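Kalbridge Repair Cafe - update for February

Godfrey, quick one as promised, full accounts to follow.

Spent so far: £2,672. Most of it on the hall hire and the PAT tester. Still owed £391 by Plinon for the sewing machine parts they sent wrong.

19 sessions run since the grant came in. Toasters and lamps mainly, lots of zips. Turnout poor in the cold weeks, better now we open at 10am.

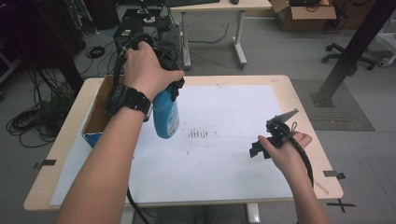
Leaflets - 1,000 printed, nearly all gone. Library took a big pile, so did the Uddin surgery. Duma Road flats not done yet, will get to them.

Two menders have left (new jobs). One new one, very good on electrics but cant do evenings. Still short on clothes repairs.

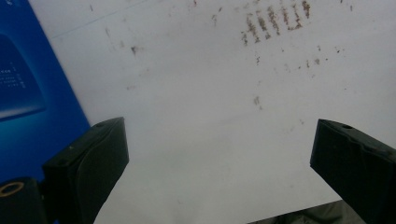 ## Next quarter

- second evening session, if the hall agrees the rate
- chase Plinon again
- soldering night for beginners, date tbc
- insurance renewal, quote is up on last year - may need to move money from the tools line, is that alright with you?

Anwara Selvanayagam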